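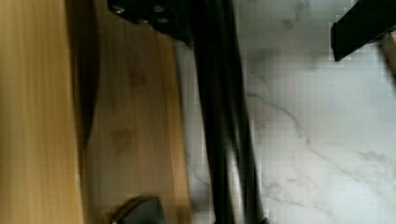
June – kitchen bench, wrist camera vs. fixed view

Goal: find out whether the policy gets its height above the board from the wrist stream or from the fixed view. Last month's Flendaso checkpoint took both inputs and we never separated them. Splitting them now before more demos go in.

Setup as left by the previous session, Olline station, marble counter. Two policies, same backbone, same action head:
A – wrist stream only
B – wrist plus fixed view

Both trained on the 358 demos in the Jollivon set. I dropped the ones with truncated joint logs first, so 358 is the count after cleaning. Training config is unchanged from the last entry except for the image crop. The old crop removed the top strip of the wrist image, and with it the finger mount and its screws. I put that strip back. The mount doesn't move relative to the camera, so it gives the encoder a fixed reference, and it makes a slipped camera easy to catch by eye when scrolling through episodes.

Observations on the wrist stream:
The finger runs the full height of the image and sits close to the line between wood and marble. That line is a strong cue for lateral position and a poor one for height. Near wood goes badly out of focus on the left side. Compression blocks show on the marble, worst along the finger edges. Encoder features there are noisy from one image to the next even with the arm parked. Raised the stream bitrate, not yet retrained.

The veins in the marble may also be getting used as landmarks. Saliency for A lights up on the main vein more than I would like. If the arm base is shifted, that would break. To test: cover part of the marble with plain paper and rerun A.

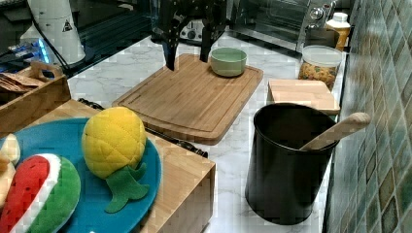
Fixed view, gripper low over the back left of the cutting board, green bowl to its right.

In the fixed view the left fingertip reads lower than the right one. I can't tell from one camera how much of that is wrist roll and how much is perspective. Need the joint log for the same timestamp. If it is roll, the Hegazy calibration is off again and A would be learning around it.

Background in the fixed view is busy: toaster oven, jar, utensil crock, the plush food on the blue plate. None of it is a target in this task. B has to ignore all of it, and 358 demos with nearly the same background will not teach that. Plan is to move the plate and the crock between batches.

Result so far, approach phase only: B stops at the commanded height above the board in 86 percent of rollouts. A is lower, but I changed its crop partway through the batch, so its number is not usable. Rerun A from scratch before comparing anything.

Failures for B fall into 2 groups. In one it descends late, past the board edge. In the other it hovers above the target height and the episode times out – the gripper command is fine in those, only z is short.

To do:
– rerun A with fixed crop and new bitrate
– pull joint log, check wrist roll
– paper over marble, A only
– relabel approach end in the demos, current label is 2 steps late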